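Gripper trial moves to the glossy table

The Clidbridge workshop has started the second half of its gripper comparison. The first half, run on matte gray boards, covered boxes and bottles. This round is bowls and cloth, the two things members asked for most after the August open evening.

Two grippers are being compared. The Ofori has short, stiff fingers and closes fast. The Trutorer has longer fingers with soft pads and takes more time to settle. Both run from the same Bindia controller, with the same speed limit, so any difference should come from the fingers.

Each gripper gets 30 tries per object. A try counts if the bowl is lifted, held for 15 seconds and put down without tipping. For cloth, the arm has to pick up one edge and lay it over the rim of a bowl.
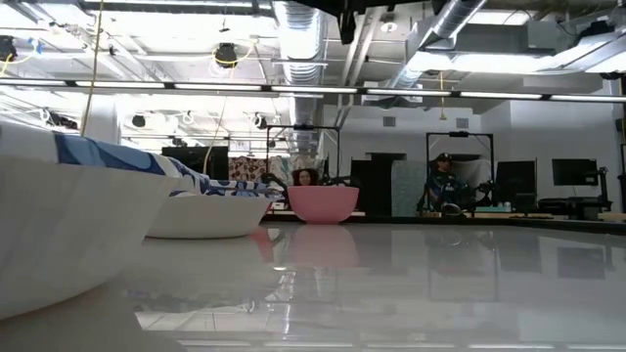

Bowls and patterned cloth on the white table, with the two rigs behind. Photo: Edem Agbeko

Hilde Prins, who wrote the test plan, picked the shiny tabletop on purpose. Bowls show up twice on it, once for real and once as a reflection, and the ceiling tubes leave bright bands across the surface. In early runs the depth camera placed the rim of a white bowl too low. A colored bowl gave steadier readings with the same settings.

Results so far are partial. The Ofori is ahead on bowls, mainly on the wide, shallow one. The Trutorer is ahead on cloth - its pads catch a fold that the stiff fingers slide over. Neither is good at letting go of cloth cleanly, and we may add a slower release before the next set.

The full plan calls for 600 tries. Logs go in the shared folder at the end of each session, failed tries included. If you want to run a set, write to Hilde and say which gripper you have used before.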